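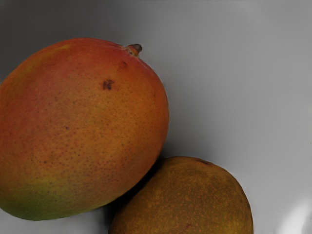
Growers in the Tronddale area have told the district agriculture office that the new import inspection schedule leaves too little time between unloading and sale, and that fruit held over for a second check often reaches stores past its best. Their written comments were among 80 received during the public comment period, which closed at the end of June.

The office published its response in July. It confirms that the schedule will go ahead with two changes. Shipments of mangoes, papayas and other soft tropical fruit arriving at the Birkett terminal will be inspected within 7 hours of unloading, in place of the next working morning. Shipments that pass the first check will no longer be held for a second one unless the paperwork is incomplete.

The purpose of the schedule is to keep fruit fly larvae out of local orchards. Larvae were found in two consignments at Birkett last season, and both were destroyed under the existing rules. No trace of the insect has been reported in orchards in the district, and traps along the Vasard road will stay in place through the fall.

Under the revised rules, importers must file an arrival notice on Form 2301 before the shipment reaches the terminal. The form asks for the place of origin, the treatment given before shipping and the name of the packing house. Notices may be filed at the terminal desk or by mail, and the desk will stay open until 9 p.m. during the main mango season. Importers who file late will lose their place in the inspection line but will not be fined for a first offense.

Gramitz, the produce wholesaler that handles most of the tropical fruit sold in the district, said in a statement that it welcomed the shorter inspection window. The company asked for more cold storage at the terminal – a request the office has passed to the port authority without a recommendation. The port authority has not yet replied.

Growers who sell local fruit directly to the public are not covered by the schedule. They are asked to check fallen fruit for small punctures or soft, discolored spots and to report anything unusual. Suspect fruit should be sealed in a bag and kept out of compost. The office will collect samples from any address in the district free of charge.

Inspection fees remain unchanged for the present season. The office will review them after 5 months, together with figures on waiting times at the terminal. Copies of the full response and of Form 2301 are available at the Birkett terminal desk and at the public library in Vasard.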